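17 May 2018

Listening notes, Doltanano remaster. Third pass. Same chain as before, same seat, levels matched by ear and then checked on the meter.

Wen-hsiung asked me to write down what I think before the call with the label, so this is that, minus the swearing.

**Side A against the old pressing**

The claim from Jillari is that this comes from the first-generation tapes. I don't buy it yet. The opener has a dropout on the left channel right before the second verse, and the same dropout is on the 778-run vinyl reissue that everybody agrees was cut from a copy. Either the master had it all along, in which case fine, or we have been sent the same copy with a new box around it. Tsz-kin says tape damage can happen before the first copy is made. True. I would still like to see a photo of the reel label, and so far I have asked 2 times and got a paragraph about "warmth."

Guitars are louder. That is most of what people will hear and they will call it clarity. Pull the whole thing down to match the original and the difference shrinks to a bump in the upper mids and a tighter kick. The kick I like. The bump makes the harmony leads on track three sound like one guitar with a cold.

Vocals: the falsetto parts sit better than before, I will give them that. The spoken bit at the end of "Wirnero" has been cleaned up so hard that the room is gone. It used to sound like a man at the bottom of a stairwell. Now he is in a closet.

**The "lost" fourth verse**

Abundio is excited about this and I hate to be the one. The extra verse on "Yang" is supposed to be from the same session. Things that bother me:

- the ride cymbal has a different ping, and it changes in the space of a bar
- the singer is lower and rougher, closer to how he sounded on the later tours
- the tempo is 94 everywhere else in the song and drifts up as soon as the verse starts

None of that proves it was recorded later. Bands did punch in parts weeks apart. But the booklet says "one take, one night in August," and I don't see how that can be right. Chi-keung offered to line the two sections up and compare the hum under the quiet parts. If the hum differs too, I'd want the booklet line changed or dropped.

Also, the verse isn't very good. It explains the ending, and the song was better when you had to guess who was left in the house.

**Side B**

Shorter notes, my ears were going.

1. Title track: fade is longer by a few seconds. Nice. No complaint.
2. Instrumental: somebody has widened the keyboards. In mono they nearly vanish. Wing-yan heard it as well, from the other end of the bench, without me saying anything first. Needs a fix or at least an answer.
3. Ballad: tape hiss lowered between phrases and it comes back when he sings. Once you catch it you can't stop hearing it. I'd rather have the hiss.
4. Closer: sounds the same as the old CD to me. I flipped back and forth until I lost track of which was which, then guessed wrong. So much for a new transfer, on this one anyway.
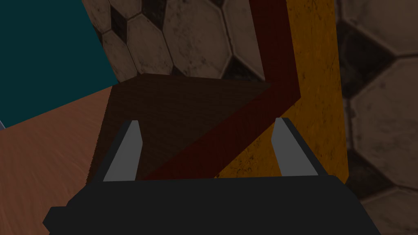

**To do before the call**

- Chi-keung: hum check on "Yang," verses three and four
- Wing-yan: mono fold of the instrumental, send the worst ten seconds
- me: ask for the reel photo again, politely
- me: find out whether the 355 numbered copies get the same cut as the regular ones. The sales sheet words it so that you could read it either way.
- Abundio: scan the old lyric sheet, both sides. If the fourth verse was ever written down back then it should be on there, and I'll take back half of the above.

Wen-hsiung wants a yes or no on whether we put our name on the liner notes. For now it's a no from me — could turn into a maybe with the photo. Playing side A again tomorrow on the small speakers, in case I was just in a mood.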